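Search guides and manuals Search
Clear

Mevusis Passenger Information System: Set-up Guide
Section 4: Setting up the system on a train

20 Aug 2024
By Mevusis Technical Publications
Shares 2 | Comments 2

This section covers the set-up of the on-board system once the equipment has been fitted and wired. It applies to multiple units with a driving cab at each end. For hauled coaches with no cab, use Section 6.

You will need the depot key, a set-up card with the current route file, and the unit number as shown on the cab front. The train must be stabled with auxiliary power on. Allow enough time to finish 4.2 and 4.3 in one visit. If power is lost between them, the car order is not saved.

CAUTION: Set-up mode stops all automatic announcements. Do not leave a unit in set-up mode if it is going into passenger service.

4.1 Before you start

1. Check that the controller cupboard in each cab is closed and that the green lamp behind the window is steady. A flashing green lamp means the controller is still starting.

2. Check that the saloon displays are lit. They show the word WAITING until a route has been loaded.

3. Walk through the train and look at the end panels. Any panel that shows a dash has no data connection. Note the car and carry on, but that panel must be put right before 4.4.

4. Make sure no other person is working on the public address circuits. The tests in this section sound through every loudspeaker, including those in the toilets and the vestibules.

NOTE: Units fitted with Sestetti side displays take longer to start than those with the standard type. The side displays stay dark until the saloon displays are ready. Do not reset the controller during this time.

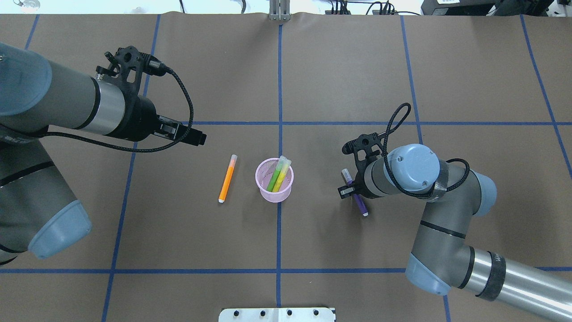 Table covered in brown paper and marked out with blue tape, with two robot arms reaching across it.

4.2 Entering the unit number and car order

The controller uses the unit number to choose the right car plan. If the number is wrong, the displays may give the wrong car letters and the seat reservation lights will not match the seats.

1. In the cab you have chosen as the leading cab, turn the depot key to SET-UP. The screen shows the main menu.

2. Select TRAIN, then UNIT NUMBER.

3. Type the number and press ENTER. The screen shows it a second time. Compare it with the number on the cab front before you press ENTER again.

4. Select CAR ORDER. The controller now calls each car in turn, starting from the leading cab. The call can be heard as a short tone in each saloon.

5. When the list appears, check that the number of cars is right and that both driving cars are shown, one at the top and one at the bottom.

6. If a car is missing, press BACK and run CAR ORDER once more. If it is still missing, see 4.6.

7. Press SAVE. Wait for the word SAVED before you touch any other key.

NOTE: The car order has to be entered again whenever a car has been taken out of the set and put back, even when it goes back in the same place and the same way round.

Where two units will run coupled, set up each one by itself first. The controllers agree the order between them when the couplers close. The controller in the active cab becomes the main one and the other follows it. Nothing has to be typed in for this.

4.3 Loading the route file

Route files hold the station names, the spoken names, the stopping patterns and the distances between stations. A file can hold up to 108 stations. Branches count towards this total, and a station that appears on two branches is counted once.

1. Put the set-up card in the slot below the screen, label side up.

2. Select ROUTE, then LOAD FROM CARD.

3. Choose the file. Files are listed by line name and issue letter. If there is more than one issue for the same line, use the latest, unless your depot instructions say otherwise.

4. Wait while the file is copied. The bar moves in jumps and may stop for a time near the end, when the spoken names are copied.

5. When the screen shows COMPLETE, take out the card.

6. Select ROUTE, then VIEW, and scroll through the list. Check the first station, the last station and any junction.

CAUTION: Do not take out the card or turn the depot key while the bar is on the screen. A part-copied file will be refused at the next start and the old file will already have been removed.

NOTE: Files made with the Söderlund route editor must be saved in version 2 format. The controller lists version 1 files but will not load them. Open the file in the editor, choose SAVE AS, and pick version 2 from the list.

4.4 Setting the announcement points

The "next station" announcement is triggered by distance. The controller takes this from the wheel pulse and corrects it by satellite position where the signal is good. The factory setting is 2000 metres before the platform. It suits most main line running but is too early for routes where the stations are close together.

1. Select ROUTE, then ANNOUNCEMENTS.

2. Choose ALL STATIONS to change the setting for the whole route, or ONE STATION to change it for a single stop.

3. Enter the distance in metres.

4. Press TEST. The controller plays the announcement for the station shown, in all cars, and the displays change with it.

5. Listen in at least one car away from the cab. The spoken name and the name on the display must agree.

6. Press SAVE.

Where the distance entered is longer than the gap between two stations, the controller makes the announcement as soon as the doors have closed at the earlier one. On the Zudport shuttle file this is done on purpose at the airport end, so leave those values as they are.

A separate distance is used for the "now approaching" message. It must be shorter than the first. If it is not, the screen shows CHECK DISTANCES and nothing is saved.

NOTE: After tyre turning or a change of wheelset, enter the new wheel diameter under TRAIN, then WHEELS. Old values make announcements come early or late by an amount that grows along the route, most plainly in long tunnels where there is no satellite signal.
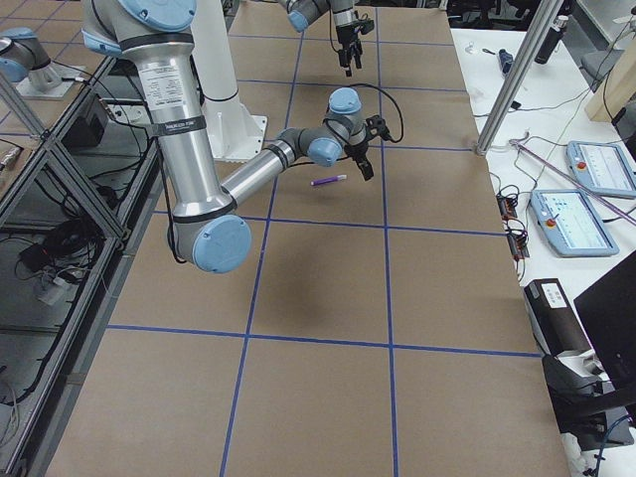
Robot arm above a long table, its two-finger gripper pointing down.

4.5 Setting the volume

Volume is set car by car. The controller raises it by itself when the train is moving fast and lowers it again at stations, so the value you enter is the level with the train at a stand.

1. Close all doors. Leave the heating and ventilation running as they would in service.

2. Select SOUND, then CAR, and choose a car.

3. Press TONE. Walk the length of the saloon and listen for any loudspeaker that buzzes or is silent.

4. Adjust the level with the arrow keys. Speech should be clear by the doors without being harsh at the seats next to a loudspeaker.

5. Repeat for the other cars, then press SAVE.

6. Select SOUND, then NIGHT LEVEL, if your operator uses quieter announcements on late trains. The night level applies to all cars together.

Quiet coaches are marked in the car plan and play safety messages and station names only. This cannot be changed from the cab.

4.6 If something is wrong

CAR NOT FOUND. Check the circuit breaker for the information system in that car, and then the data jumper at each end of it. Run CAR ORDER again.

FILE REFUSED. The file is damaged or in the wrong format. Copy it to the card again and repeat 4.3.

NO PULSE. The controller is not receiving wheel speed. The system will work by satellite only and must be reported before the unit enters service.

DISPLAY FROZEN. Open the breaker for that display, wait until it is fully dark, and close it. If it freezes again with the same text, change the display.

4.7 Leaving set-up mode

1. Press BACK until the main menu shows.

2. Turn the depot key to NORMAL and take it out.

3. Check that the saloon displays show the destination, or NOT IN SERVICE if no destination has been chosen.

4. Go to the other cab and check that its screen gives the same unit number and route file.

5. Enter the file name and issue letter in the unit's repair book.

Next: Section 5, Daily use by train crew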